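Search this collection Enter keywords Go

Home Collections Documentation Releases Contact

Tarigan Table Terms: data card

Summary

Tarigan Table Terms is a collection of English words and short phrases used to describe tables, their parts and their surfaces. It holds nearly 3000 entries taken from the printed trade catalogues of the Deller furniture works and from sale lists kept in the Vundach reading room. The collection is intended for dictionary editors, museum cataloguers and students of trade language.

Each entry gives the term as printed, a modern spelling, a short definition and the source page. Terms for the top, the legs, the rails and the edges are held in one file. Terms for position on the surface, such as "head", "foot" and "near side", are held in a second file.

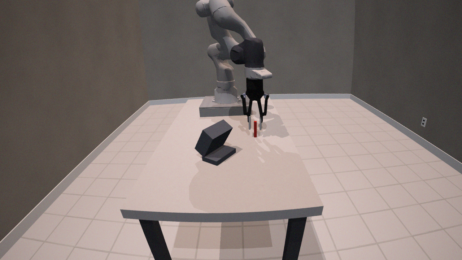

Figure 1. Long table with a small red block.

Sources

The catalogues were read in full. The sale lists were read only where the lot was described in more than one line, as the shorter lots seldom contain anything beyond "table" and a price. A total of 26 catalogues and 40 sale lists were consulted. Pages with water damage were read twice - once from the original and once from the microfilm.

Reading and entry were directed by Milagros Insaurralde, who also wrote the definitions. Disputed readings are marked with a query sign in the notes column and should not be quoted without reference to the source page.

File layout

terms.csv contains the main list
position.csv contains terms for places on the table surface
sources.csv contains the short title and shelf mark of each source
notes.txt contains longer remarks on single entries

All files are in UTF-8. Fields are separated by commas and text fields are enclosed in double quotation marks. An empty field means that the source is silent; the word "none" means that the source states there is no such part.

The position file treats "far end" and "head" as separate terms. The first depends on where the speaker stands, while the second belongs to the table itself. Users who wish to merge them may do so by means of the group column.
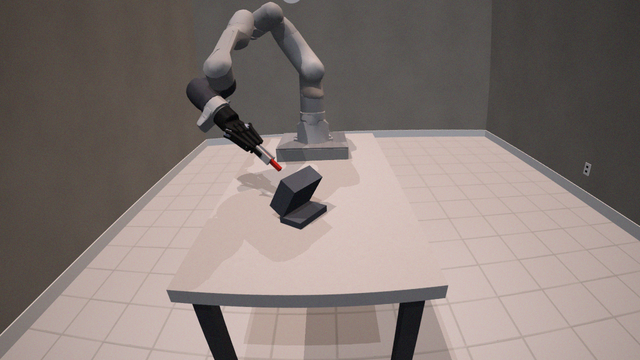 Known limits

The sources are all from the furniture trade and do not record how tables were spoken of at home. Kitchen tables are poorly covered. Regional words appear only where a clerk chose to write them down, and the Deller clerks used "board" and "top" without any clear difference.

Terms of use

The collection may be copied and altered for any purpose, provided that Tarigan Table Terms is named as the source. Corrections should quote the entry number and are gathered for release each October.

Related items

Drustine Chair Terms: data card
Deller catalogues: list of page scans
Vundach sale lists: shelf guide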